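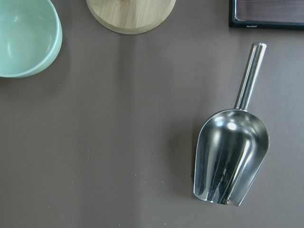 The scoop task at the Rerow robotics club, seen from the wrist camera.

School robotics clubs should spend less time on competitions and more time on dull jobs at a table. I have helped at the Rerow club for six years, and for most of them we built machines for the regional contest in Brornska. This year we entered nothing. The students have been teaching an arm to handle a steel scoop, a green bowl and a few other kitchen things, and they have learned more from it than from any contest I took them to.

A contest robot is built for one afternoon. It drives over a known floor, pushes known blocks and is put back in its box. Last November our team spent 29 hours on a wheel mount that was used for two matches. Two of the older students did nearly all of that work, and the younger ones cut cable ties and watched.

The table work is slower and the jobs are easier to share out. One student moves the arm, one sets out the objects, one writes the log. Then they swap. The target for the term is 100 recorded attempts at each task, and everybody has to do at least 20 as the operator. There is no way for the two keenest to take it over.

It is also harder than it looks. Polished steel is awkward for a camera. The inside of the scoop is full of bright streaks and near-black reflections, and they change when anything moves. The students spent a whole evening arguing over whether to swap it for a plastic one. They kept the steel, on the grounds that kitchens have steel in them. I thought that was a proper engineering argument, made with reasons, and I did not have to prompt it.

Parents have raised two objections. The first is that there is nothing to see. A contest has a crowd and a trophy, and a full log sheet does not look like much on the hall display. I accept that. We lost three members in the autumn and I think boredom was the cause for at least two of them.

The second is that universities like to see competitions on a form. Some may. I would still expect a student who can explain why an attempt failed, and what they changed afterwards, to do well at interview.

Matheson, the school across the river, runs both kinds of project, with the Pridach league in spring and table work for the rest of the year. They have more staff than we do. If we had another adult on the evening session I would try the same split, with the contest as the smaller part.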